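Filed under: Hand Gripper > Recording > Dropped Frames

Opened September 26, 2018 by Rommel Agbayani

Task is "unplug and route cable" on the white table. We show it by hand with the gripper, then Lenum turns the recordings into arm motions. Of 400 demos recorded, 396 import. The other 5 I tried after that stop with "finger width missing" and no line number.

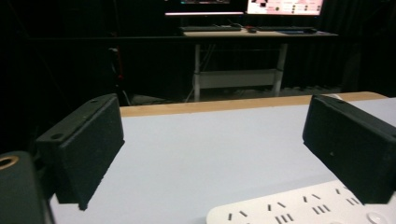

Restarted Lenum, same error. Re-ran the finger calibration, fully open to fully closed, and saved it under a new name. Two of the five now import. The other three have a gap in the width log starting at sample 1,743.

Tian asked whether the tool was being held still at the start. It was, for more than 5 seconds each time.

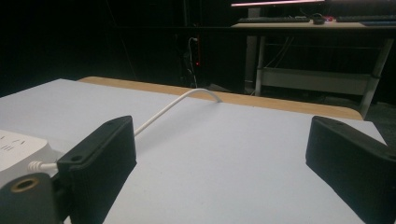

Rolled the logger back to the previous build and recorded the same task again. No gap so far. Please leave this open until Rekero confirms which build goes on the second gripper. The three bad files are in the Grultum folder, not deleted.

Status: waiting on Rekero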